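Thread on what we changed in the planner for the bimanual cable sorting task. Mostly notes for people running similar setups. Software only, no hardware changes in this round.

The task: thin wires in several colors, one tray per color, two arms. The policy proposes end-effector targets, a planner turns them into joint trajectories, a controller at the bottom tracks them. We replaced the middle part.

The old planner (Ovetden, our in-house one, v1) treated each arm as its own problem and handled the other arm as a static obstacle sampled at plan time. Fine when both arms move slowly. Bad when both want the middle of the table, and with a wire tangle in the middle they always want the middle of the table.

Failure mode in the logs: left plans, right plans against a stale left pose, both start, the safety layer sees the separation drop under the limit and freezes both. Then both replan from the frozen pose and do it again. Peadar Mac an tSaoi labeled these "doorway stops" in the tracker and the name stuck.

In v2 the planner keeps a shared reservation table. Space is cut into voxels, time into ticks, and each arm books the voxels it will sweep. The second arm plans around the bookings. Priority goes to whichever arm is holding something.

That last rule took longer to settle than the table itself. Our first version gave priority to the arm with the shorter remaining path. It starved the carrying arm, which held a wire in the air while the other one made short trips past it.

Reservation horizon is 6 seconds. Longer horizons made the second arm too timid. Shorter ones brought the doorway stops back.

Oisín Ó Ceallaigh wrote the replay tool we tested this on. It reads recorded target streams and runs them through any planner build, no arms involved. We have 1867 recorded episodes in the set. Every merge to main replays all of them overnight and the diff lands in the channel before anyone is in.

If you take one thing from this thread, take the replay tool. The voxel table is an old idea and you could write it in a week.

Caveat: replay is open loop. The targets were recorded with v1 executing them, so once v2 moves differently the later targets are slightly wrong. We score only the stretch up to the first divergence over a threshold and drop the rest. Hilde Van Acker argued for this and I argued against it. She was right, the tail numbers were noise.

Perception side. Wires are too thin for our depth to be much use, so segmentation runs on color and the height is assumed from the table plane plus a small offset. Tangles break that assumption. A strand on top of three others sits higher than we think, and the fingers close a little low.

Current workaround: if the grasp closes with no width reading, raise the target by one offset step and retry, max 2 retries, then pick a different strand. Ugly, stays in until Ailbhe Mac Suibhne's height estimator is merged.

Cloth around the work area is a separate problem for the color masks. A yellow garment and a yellow wire give you the same hue at the wrong scale. We filter on connected component width before anything reaches the grasp proposer. Anything wider than a wire has any business being gets thrown out.

Striped and checked fabric is worse. Thin stripes pass the width filter. Our fix is a check on parallel neighbors: several long components at even spacing are treated as pattern and masked as a group. Eoin Kinsella has a write-up coming on where this fails, mostly at folds.

Cables, trays and cloth in the cell:
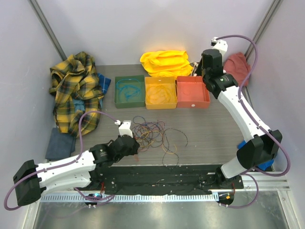
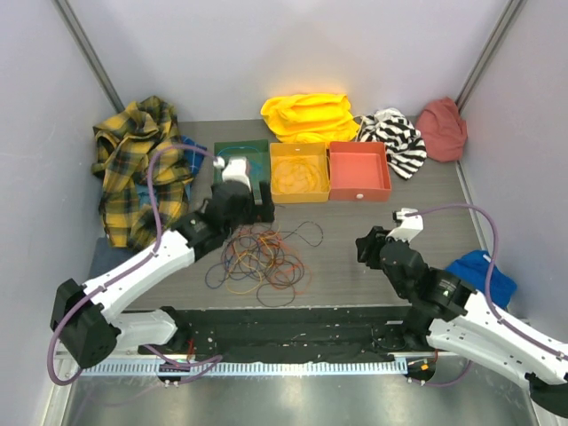
Controller notes, short. We moved trajectory time-scaling out of the planner and into the controller, so a small delay on one arm stretches its own trajectory and updates its bookings. Before, any delay meant a full replan.

Bookings are released as the arm clears each voxel, with a margin of one tick. Release too early and you get contact on the trailing elbow. The elbow is what everyone forgets to book — we did, for the whole of April.

The table is capped at 3000 live entries per arm. Past that the planner refuses the path and asks for a shorter one. I have seen the cap hit only with the arm fully extended and swinging across.

Open items: bookings ignore the wire hanging from the gripper, which can drag across the other arm's grasp. A swept cone under the wrist is probably enough. No branch for it yet.

Also open: deadlock when both arms are carrying and each needs the tray behind the other. Right now the left one wins by ID. Suggestions welcome, preferably ones that don't need a central scheduler.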